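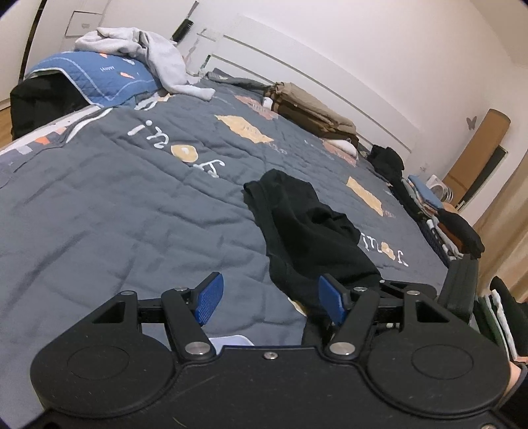
Black garment on a dark quilt

Joining Coltlow Juniors: your questions

Tuesday, April 2, 2024
By Khalil Darwish

Has my child missed the sign-up?
No! Registration for the ice hockey squads stays open all month, and we'd love to hear from you even if your child has never held a stick. Plenty of our players started out clinging to the boards.

Where do we play?
Home games and training are both at the Grekelley rink. Come in by the side door (the front one is for public skating) and follow the noise.

How many sessions are there each week?
Two on the ice for every age group, plus a dry-land session in the hall for the older ones, which is great fun and very sweaty.

Do we have to buy all the kit now?
Please don't! Come to a taster first. We lend helmets, gloves and pads for the first three sessions, and there's a swap rail by the skate hire desk. Skates need to fit snugly with one thin pair of socks.

My daughter wants to be a goalie. Is that possible?
Yes please! Goalies get their own coaching slot, and the leg pads belong to the club, so you won't be hunting for a set.

Who do we play against?
Mostly Najjar and Kellano, home and away. The Kellano trip in March was a cracker, with the under-12s coming back from two down to draw.

Can parents help?
We'd be thrilled. Timekeeping is the easiest place to start, and you get the warmest seat in the building.

Related
Under-12s draw at Kellano
Sharpening skates: when and how often
Goalie coaching slots

Contact the club | © 2024 Coltlow Juniors | Back to top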